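Fake Fruit, Real Trays: Tips for a Fruit Display That Lasts All Year

Last updated: December 2024

I love a bowl of fruit on a table. I also live in a house where peaches go from rock hard to fuzzy in what feels like a single afternoon, and where fruit flies treat the kitchen like a vacation spot. So a few years ago I switched the display in our front room over to artificial fruit, kept the real stuff in the fridge, and I have been happily fussing with it ever since! What follows is everything I've picked up about choosing it, cleaning it, arranging it and packing it away, plus a good bit about trays and stone tabletops, which got me more mail than the fruit did when I first put this page up.

Buying it

Weight is the first thing I check. The very light foam kind looks fine from across the room, but it rolls if you breathe on it, and the skin dents the first time it meets a fingernail. A heavier piece sits still. If you've already bought the light kind and you like the look, a small dab of museum putty underneath fixes the rolling right away.

Look at the stem end next. Cheap apples and pears have a seam running straight through the stem dimple, and once you've seen it you can't stop seeing it. Citrus is much more forgiving. Limes and lemons are nearly always good, even the bargain ones, and they look great tucked in a corner where something bigger has left a gap.

Melons are my favorite by a mile. One with a good netted rind gives you texture, size and a couple of quiet colors at once, and you only need a single one. Put it down first and build everything else around it. I bought mine at the Fikville flea market in a box lot with a lot of very sad bananas, and it was worth it for the melon alone.

Grapes are the other thing worth being picky about. Lift the bunch by the stem and let it hang. You want the grapes to fall a little unevenly, with some of them turning. A bunch that hangs in a stiff cone will sit in a stiff cone too. You can loosen a stiff one by running a hair dryer over it on LOW, from a good distance, and gently bending the little stems while they're warm. Don't rush this! I melted two grapes together the first time.

Cleaning

Dust is the whole battle. It settles in the stem dimples, it settles between grapes, and on a netted rind it fills in the low spots until the whole thing looks gray.

For smooth fruit, a damp microfiber cloth does it. Wipe, dry, done.

For grapes, fill a bowl with lukewarm water and one drop of dish soap, hold the bunch by the stem and swish it around. Rinse the same way in clean water, shake it over the sink and hang it from a cabinet knob with a towel below until it's completely dry. Check the stem before you do any of this, though. If it's wrapped in paper tape, keep it out of the water and use a soft makeup brush instead.

For melons and anything else with a rough surface, use a dry toothbrush first and a damp one second. Going straight in with water turns the dust to paste and pushes it down into the netting, and then you're there all evening.

Foam fruit should never be soaked. A barely damp cloth, and that's it.

Skip the shine sprays altogether. They look wonderful for a day and then collect every bit of lint in the house.

Picking a tray

I used bowls for a long time and I've come around to trays. In a bowl, half the fruit is at the bottom holding up the other half. In a tray, everything you own is on show, so you need less of it. Low sides are enough to stop a lime from escaping, and you can carry the whole thing off in one go when it's time to set the table for dinner.

Plastic is fine, by the way! I know people feel they should have wicker or pottery, but a bright plastic tray is cheerful, it weighs nothing, and it goes straight in the sink. Yellow is terrific under dark grapes and green fruit. Ridged sides hide scuffs better than smooth ones, and they give your fingers something to hold. The one chore with ridges is that crumbs and dust collect in them, so every couple of weeks I run an old paintbrush along each groove before washing.

If your tray has gone dull, try a paste of baking soda and water on a soft cloth, with very light pressure, and test it on the underside first. Sticker glue comes off with a little cooking oil left on for ten minutes. I had a price label from Rennie on the bottom of one of mine that had been there so long I'd stopped noticing it, and the oil took it off in one wipe.

Marble and stone tops

My sister tells me I worry too much about tabletops, but stone stains and scratches more easily than people think, and I've learned to be a bit careful.

Put felt dots under the tray, one at each corner. A plastic tray won't usually scratch stone, but grit trapped underneath it will, every time you slide it. Lift it when you move it, and wipe underneath when you wipe the table.

Clean marble with warm water and a mild dish soap, then dry it with a soft towel. No vinegar, no lemon, no bathroom spray. Acid leaves a dull mark that won't wash off (another point in favor of fake limes, I always say).

Dark stone shows streaks far more than light stone does. Drying makes all the difference there - wiping with a damp cloth and walking away leaves a film every time. Go over it once more with a dry cloth and the veins really come up.

If the table has a separate edge trim, check the seam now and then. Mine collects a thin line of dust exactly where the top meets the trim, and a wooden toothpick wrapped in a scrap of cloth gets it out without marking anything.

Arranging

Start with the biggest piece and put it near a front corner, not in the center. Grapes go behind it, where they can spill a little and hide the gaps. Something small and bright goes in the far corner, and then you stop and have a look before you add more. Most trays are finished sooner than you'd think.

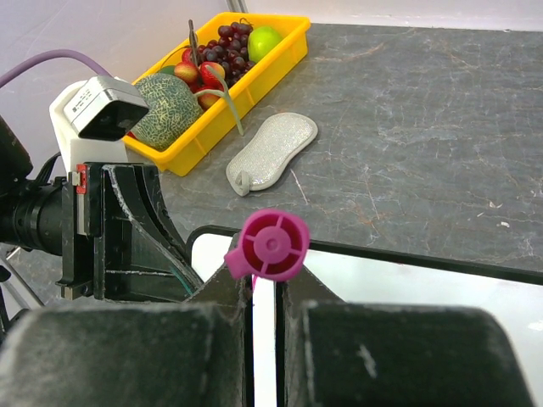
Leave some of the tray bare, too. I used to pack every inch, and it looked like the produce aisle. With space between the pieces the colors show up, and dusting takes half the time because you aren't taking apart a puzzle.

Turn the fruit so the best sides face the chair or doorway people see it from. A melon nearly always has one side where the netting is nicer. Walk around the table once, then sit down, since a low tray looks very different from a chair.

Change one thing a season and leave the rest alone. In November I take out the lime and put in a couple of small pears, and come spring the lime goes back. It feels like a whole new display and it costs nothing.

Storing the extras

Don't pile spare fruit in a plastic grocery bag. Colors can rub off on each other, dark grapes especially, and soft pieces take on dents that never come out. I wrap each piece in plain tissue and stand them in a lidded box with the heavy ones on the bottom. The shoebox-sized bins from Allska are just right for this, but any box with a lid will do.

Newspaper isn't a good choice for wrapping, by the way. The ink transfers, and I have a pear with a faint bit of weather forecast on it to prove it.

Keep the box somewhere cool. An attic in summer is too hot for most plastic fruit, and for grapes in particular, which go tacky and stick to the tissue. The bottom of a closet is perfect.

A few odds and ends

Faded fruit can be perked up with a little acrylic craft paint, thinned with water and dabbed on with a sponge. Go lighter than you think you need to and let it dry between coats.

A loose stem wants a dot of clear craft glue, and the piece should stand upright overnight. Super glue can leave a white haze on the skin, so I keep it well away.

If you have toddlers or a dog in the house, put the grapes away. They come off the bunch one by one, and they're just the wrong size.

A reader from Stedlow asked whether you can mix real and artificial fruit in one tray. You can, and it looks great for a party, but put the real pieces on a saucer of their own inside the tray. You'll know which ones to eat, and any juice stays off the rest.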